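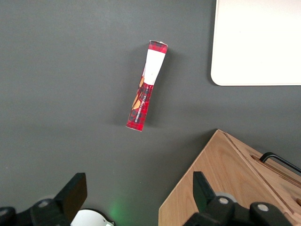

## Two grippers, one snack wrapper

I have spent most of Tuesday watching very expensive machinery think about a snack packet. Red tartan, crumpled, nipped in at the middle. I've grown to hate it.

The idea was simple enough. We had the Plundport fingers, which are long and flat, and the Jolham ones, which are stubbier and cost 700 quid more, and I wanted to know which pair I'd rather live with. Each got 35 goes at every object, running off the same Chacko controller, with the speed left alone.

A crumpled packet is a nasty little test. It has no proper sides, so the fingers close on whatever ridge they meet first, and then the ridge gives way. The Plundports managed it more often than I'd feared. The Jolhams squeezed it beautifully and then let it swivel, like somebody holding a dead mouse by the tail.

Then there was the view from the wrist. On a dark grey table the packet glows like a post box, so finding it was never the trouble. The two-drawer cabinet gave us far more bother. Get in close and the wrist camera sees a lump of pale wood and a bit of black handle, and the software has to guess the rest. I moved to the fixed camera for planning and kept the wrist one for the last 10 centimetres, which I should have done in July when Rinotel's setup notes told me to.

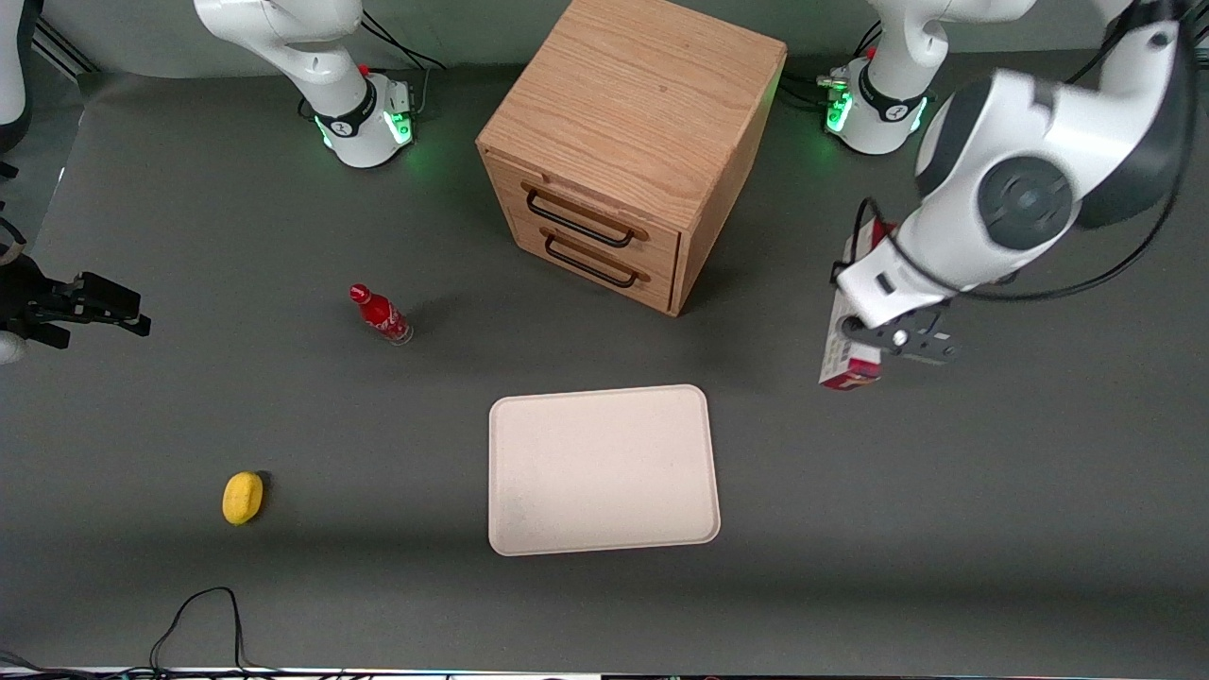

*Both arms at work, with the cabinet shut, the bottle on its side and the cream tray still empty.*

Bottles next. Lying down they want to roll, and the Plundports tend to nudge before they grip. I've got a strip of rubber to stick on the fingertips, and the Jolhams are staying on until I find the scissors.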